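Workshop notebook – Brendis bag bench
21 April 2019

Navy backpack up on the tiles today, front facing up, and I'm very taken with it!

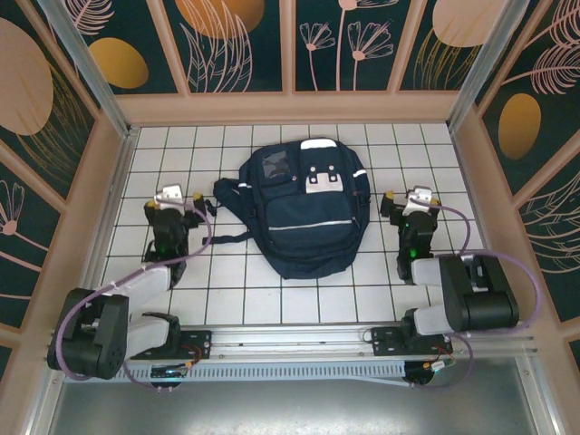

Natsumi Shibata reckons we should leave the shoulder straps for another day and start with the front, as the webbing always slides about and eats up the morning. Fair point. I've had the same trouble with every pack since December.

So, the front. The little window pocket at upper left is my favourite bit – clear and glossy, tiny metal zipper pull at the corner, just the right spot for a name card. Next to it are the two short straps with their four pale snaps on the light panel. Lovely colour contrast, and easy to find with your thumb. Big front pocket below with the thin grey reflective strip running across it.

Weighed it on the Gramley scale: 509 g empty. The Skanum one was 424 g and felt flimsy by comparison, so I'm happy to carry the extra.

To do:
– snaps, 75 open-and-close cycles each, note any that go stiff
– measure the main zip (the Skanum's was 28 cm)
– ask Annelies Verschueren if Verhoeven still stocks navy webbing in this width
– small black buckle goes in the labelled tray, NOT my apron pocket

Straps tomorrow, if the snaps behave.

Print this entry | E-mail this entry
2 comments | 3 shares
© Brendis workshop notes | Contact | Back to top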